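Mekham gripper kit, after a season with our robotics club

I bought the Mekham two-finger gripper for our after-school club in November, mostly because the old Emska claw had chewed through its second set of gears and the kids were heartbroken (so was I, a little). It cost us $110, and I want to say right away that we love it!

Putting it together took 2 afternoons with 27 students crowding in to help, so a smaller group would surely go faster. The booklet is clear, though the page on wiring the Koo adapter is printed so small that I ended up reading it aloud with a magnifying glass.

This spring we're getting ready for the sorting round at Skurkance, picking peanut shells out of rice, and that's where you learn what a gripper is made of. The fingers close gently and the grip setting is easy for even our youngest to change. Single grains are beyond it, and I do wish it came with softer tips, or at least a spare pair. The cable could be longer too. Still, I'd buy it again tomorrow, and I may well do so if the bake sale goes nicely.

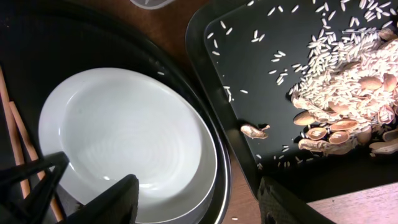 Sorting practice: shells and rice on the tray, bowl still empty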